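**Chamado: grelha elétrica da copa, lado da chapa não esquenta direito**

Aberto por: Itziar Cifuentes
Data: 17 de dezembro de 2024
Prioridade: média (almoço da equipe é sexta, então média pra alta)
Status: em observação

Problema: a grelha combinada (chapa + boca redonda pra panela) liga, luz acende, mas a chapa fica morna e para. A boca do lado funciona normal. Comprada na Zenska em abril, nota fiscal está na pasta da copa.

### O que já tentei

- outra tomada. Igual
- sem a extensão, direto na parede. Igual
- botão no máximo, 5 minutos. Morna
- desliguei tudo, esperei esfriar, liguei de novo. Esquentou 2 minutos e caiu

Não abri nada por baixo. Não tenho chave e nem quero perder a garantia.

### Resposta, Mervyn Staniforth

Oi Itziar. Antes de mandar pra assistência, confere a bandeja preta. Ela sai pra lavar e se não encaixar até o fundo o sensor fica sem contato e corta a resistência. Tem que ouvir o clique dos dois lados. Limpa tb o pino embaixo, junta gordura ali, pano seco e pronto. Nada de palha de aço.

Depois testa com comida em cima, vazia ela desarma mais cedo.

### Retorno, Itziar

Bandeja estava mesmo torta, um lado levantado. Alguém lavou e pôs de qualquer jeito. Pino imundo, limpei com papel.

Montei o teste do jeito que a gente usa no almoço: tampa aberta, três espetos na chapa, um de salsicha e dois de carne, panela de vidro com tampa na boca redonda. Frigideira e prato verde ficaram na mesa mesmo.

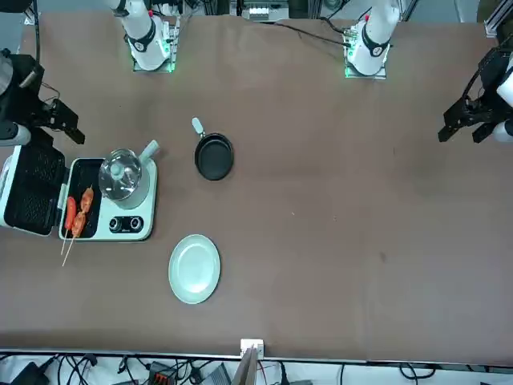 ### Resultado do teste

1. Chapa: esquentou e segurou. Não desarmou nenhuma vez em 55 minutos, contando o tempo que fiquei só olhando.
2. Boca redonda: normal, água ferveu.
3. As duas juntas no máximo: chapa demora mais pra recuperar quando abaixa. Isso é defeito ou é assim?
4. Cheiro de queimado no começo, depois sumiu. Acho que era a gordura velha.

### Resposta, Mervyn

Item 3 é assim, as duas dividem a potência. Deixa a panela no médio e a chapa no alto.
Item 4 ok, se voltar me avisa e tira da tomada na hora.

Outra coisa, os palitos. Deixa a ponta pra fora na frente, como vc fez, mas não fecha a tampa com eles ali, a dobradiça força. A da sala da Lu quebrou assim.

### Pendências

- [x] encaixar bandeja
- [x] limpar pino
- [ ] colar aviso "OUVIR O CLIQUE" na porta do armario
- [ ] perguntar pra Zenska o preço de bandeja reserva
- [ ] testar de novo na quinta, com a tampa fechada e sem espeto

Mervyn, deixa aberto até quinta por favor. Se passar eu mesma fecho.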